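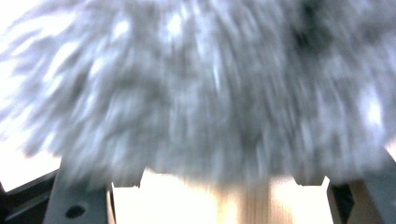

Paid part-time work: dusting and putting away small household things

Gimgate is looking for people to join the September intake at our Lovulwood rooms. The work is light and repetitive. You dust small objects, pick them up, hold them next to one another, put them down and return them to the shelf they came from. A shift might cover toys, puzzle cubes, soft things, kitchen bits and cleaning things such as dusters and cloths. You work at a table, mostly standing.

No experience is needed. People who have worked in shops, laundries, libraries or nurseries tend to settle in quickly, but we have taken on plenty who had done none of those.

What the work involves

Each shift is built from short tasks written on a card. A card might ask you to put a hard object beside a soft one, dust a row of ornaments or clear a table in a given order. Some cards are dull and come round often. Please do them the same way at four in the afternoon as you did at nine in the morning.

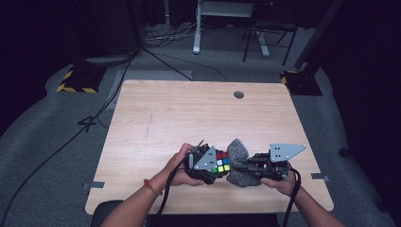 Embla Sæther wrote to us after the last intake that the soft things were harder than the hard ones. "A cube has sides, so you know where you are with it. Anything fluffy moves when you touch it, and I spent most of my first morning dropping it. By the second day I had stopped squeezing so much and it went better. I would tell new people to bring flat shoes and eat a proper breakfast."

We have since moved the soft objects to the second half of the first shift.

Hours and pay

Shifts last 5 hours, with two paid breaks, and start at nine or at half past two. You can ask for mornings or afternoons only. We pay 55 for the induction, which is a half shift, and 300 a week after that for those on the regular rota. Travel from Forsberg or Brustov is paid back at the end of the month if you keep your tickets.

Who can apply

You must be 18 or over and able to stand for an hour at a time — stools are there for anyone who prefers to sit for table tasks. You need reasonable grip in both hands. Left-handed people are welcome. Tell us about any dust allergy before you come, as we can leave the dusting cards out of your set.

Sleeves should be close-fitting or rolled up. Long hair needs to be tied back. Lockers are provided for coats and bags, and there is a kettle and a fridge.

How to apply

Send a short note with your name, a phone number and the hours you could do. A CV is not required. We have up to 34 places and fill them in the order that notes arrive. You will be offered a time to visit the rooms and try a few cards before you decide. The visit lasts under an hour and is unpaid — tea is provided.

Write to the Gimgate desk at Lovulwood, or leave a note at reception between nine and five.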